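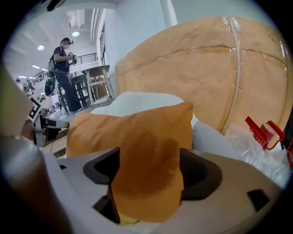 Testing a gripper on cushions: a short procedure

Soft goods are still the weak point of household automation. A rigid box has one shape. A cushion has a new one after every grasp, and most controllers cannot predict it. Use this procedure to find out whether yours can tidy a sofa.

What you need
One two-finger gripper, 3 cushions of different fill, a bin, and a log sheet.

1. Set the closing force to its lowest value. Raise it in steps until the cushion lifts without slipping.

2. Pinch the fabric near the middle. A fold should rise between the fingers. Corner grasps hold, but the cushion swings and misses the bin.

3. Lift, hold for 12 seconds, and release over the bin.

4. Repeat 20 times per cushion. Log slips, double picks and missed releases separately.

5. Run the set again with the cushions stacked against each other. Expect more double picks.

Reading the results
A person doing this job almost never drops one. Kátia Miranda's runs at Fivis in May gave clean single picks on separated cushions and poor ones on stacks. Plastic wrap made it worse: film slides over the padding, and the gripper closes on film alone. Unwrap by hand for now.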